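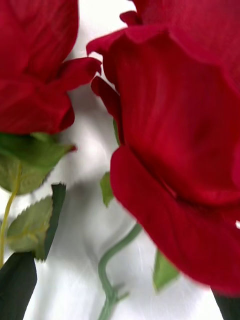
**Minutes, Wadix floor meeting, 2023-02-26**

Chair: Lurdes Mendes. Eight present, plus Tavares on the phone from a parking lot.

**1. Last minutes**

Approved once the word "disaster" in the January minutes was changed to "result." Lurdes asked that it be noted she preferred the original.

**2. Can a machine do the flower table yet?**

The short answer was no. The long answer took 28 minutes.

Tavares has been reading the Puvico brochure and feels we should be further along. He asked why an arm that can stack boxes all night can't pick up a rose. It was explained to him that boxes don't have petals, and that two boxes side by side don't hook into each other when you lift one. He said he would think about it.

Results for stems, picked up singly and set in a vase: 16 tries, 8 in the vase. Of the rest, most came up as a pair. One was placed very neatly beside the vase, and there was some argument over whether to give half credit. No half credit.

Blooms are still the trouble. Close in, the wrist camera gets a great deal of red and not much else, and the stem it's supposed to grab is underneath. Proposal to approach from the stem end. Carried, with one person pointing out that this is how people do it.

**3. Other chores**

- Folding dish towels: fine, if the towel is handed over already flat. Lurdes asked who is doing the flattening. We are.
- Wiping counters: good on the middle, no interest in corners. Compared by several present to their teenagers.
- Restocking the low shelf: works. Please stop showing visitors only this one.

**4. Trustine order**

They want to see 70 percent on stems before they talk money. We have 50. Tavares suggested easier flowers. Tulips were discussed with more hope than evidence.

**5. Actions**

- Lurdes: write back to Trustine, leave out the word "soon."
- Tavares: return the brochure.
- Floor team: rerun stems from the new approach angle, same scoring.
- Whoever has the good scissors: bring them back.

Next meeting when the rerun is finished. Tavares's call dropped during item 5, so someone should tell him about the brochure.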